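Desia: Community Health Outreach Coordinator, Hosholm District

Position type: fixed term, full time
Reports to: Lajos Csonka, Field Programs Lead
Number of posts: 4

Background

Desia supports local clinics and parishes in the prevention of waterborne disease. The Hosholm program covers household water treatment, latrine maintenance, and early referral of suspected cholera cases. Its second phase begins in April and will reach 389 households not included in the first. Each coordinator is assigned a fixed group of settlements and works from the Hosholm office, with three or four days a week in the field.

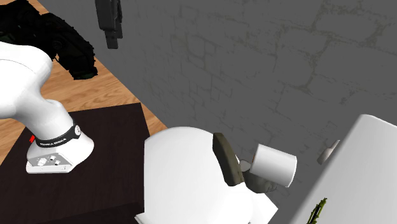
Duties

Plan and hold small-group sessions on safe water storage, handwashing, and the preparation of oral rehydration solution.

Train household contacts to use chlorine tablets at the dose printed on the packet, and check stored water with a residual chlorine test kit.

Keep the session register and the referral log. Both are submitted to the program office by noon on Friday.

Refer any person with acute watery diarrhea to the Skiris clinic the same day, using the standard referral slip. Coordinators do not diagnose or give intravenous treatment.

Manage a stock of 1000 chlorine tablets and 1000 printed leaflets per assignment area. Differences between the stock card and the physical count are reported in writing.

Requirements

A certificate or degree in public health, nursing, environmental health, or social work. Two years of paid community work may be accepted in place of the certificate.

Experience leading meetings with adults, including adults who do not read. Sessions are given with picture cards and a demonstration bucket, and the leaflet is left with the household afterward.

Basic spreadsheet skills. Registers are kept on paper in the field and entered at the office.
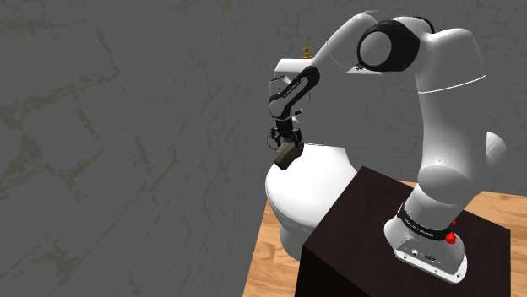
A valid driver's license is preferred. Coordinators without one will be paired with a driver on field days, and their route schedule will be set a week ahead.

Religious affiliation is not a condition of employment. Some sessions are held in parish halls, and coordinators are expected to follow the house rules of the host.

Terms

Salary follows the Desia field staff scale, grade three. Travel between settlements is reimbursed on presentation of the route sheet. New staff complete a nine-day induction, including two days at the Skiris clinic. Cholera and hepatitis A vaccination is offered before the first field day at no cost to the employee.

How to apply

Send a resume, a one-page letter, and the names of two referees to the Hegedűs Street office, marked "Hosholm outreach." The letter should describe one group session you have led, including the topic, the audience, and how you checked what people had understood. Selected applicants will be asked to give a short practice session as part of the interview. Picture cards will be provided.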